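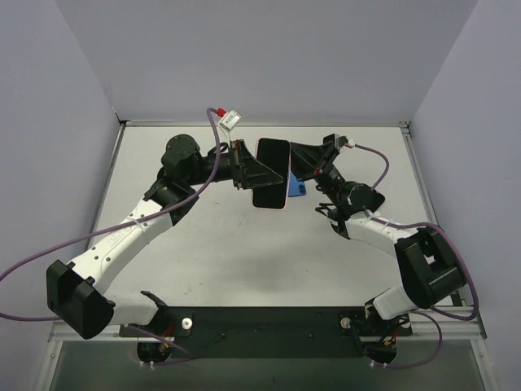 Shot log cleanup, Urngate rink
Thursday, December 30, 2021

Went back through the tracking export for the first half of the season. The raw file has 3,307 shot attempts across all Urngate games. After dropping duplicates and anything with no period stamp, 1,395 are unblocked attempts at even strength. That is the set used below.

Duplicates: mostly from the August exhibition games, where the scorer's tablet and the booth laptop both wrote to the same table. Matched on game, period, clock and shooter. Where clocks differed by one second I kept the booth entry. Nikau checked the Ridwood game against video and agreed with all but two. Those two are now flagged, not deleted.

Coordinates: the Kesholm road games are flipped in the second period only. Teams switch ends and the scorer there did not. Multiplied x and y by -1 for period two. Third period is fine as recorded. Do not apply the fix to overtime until somebody looks at the bench side.

Shot distance: measured to the center of the goal line. The old script used the end boards, so every distance in the August report is 11 feet too long. Do not compare the two.

Line results, even strength only:
Katene line, 721 unblocked attempts on ice, for and against combined. Share for is above half at home and below half on the road. Removing Kesholm does not change that.
Third line, sample too small to split by rink.
Fourth line not run.

Rebounds: defined as a second attempt inside three seconds. Found 23 with a negative gap, all in one game. Clock was entered counting up. Corrected by hand and noted in the comments column.

Rawiri wants faceoff location joined to the next attempt. Zone is there but the dot is missing for most of November. Could be filled from video, slow work. Left blank for now.

Open:
Overtime coordinates, Kesholm
Goalie ID wrong after the mid-game change at Ridwood, second period
Rerun Katene split with score-tied minutes only
Ask Nikau which copy of the roster file is current, there are two with the same name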